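Ticket 186: Follix label printer drops offline after sleep
Opened 09/03/2022
Status: Closed
Site: Dutley, packing office

Problem
The Follix label printer shows as offline every time the office PC wakes from sleep. Jobs sit in the queue until the printer is switched off and on again. This began in August, after the PC was replaced. Labels print normally until the first sleep of the day.

First checks
Swapped the cable for a new one. No change. Cleared the queue and restarted the print spooler. The printer came back once, then dropped again after lunch. Removed the Follix driver and installed the current one from the vendor's page. Same result. The test page prints fine whenever the printer is online, so the print head and label roll were ruled out.

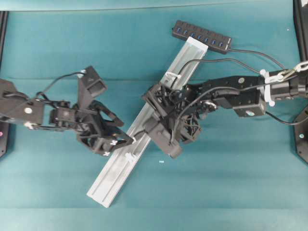
Next we looked at power settings. Windows was allowed to turn off the USB root hub to save power, and selective suspend was on in the active plan. Turned both off and restarted. The printer survived two sleeps and failed on the next one.

The event log showed a Flakex service starting at each wake and taking the port before the driver could. Flakex is the old label designer and was copied over with the rest of the user profile. Kuzmenko supplied it with the previous PC and no longer supports it.

Fix
Uninstalled Flakex, deleted its leftover virtual port and pointed the default queue back to the Follix port. Put the PC to sleep 7 times. Printer online each time. Sent a batch of 400 labels after the last wake with no errors.

Old Flakex templates are saved on the shared drive under Labels. Reopen this ticket if the printer goes offline again.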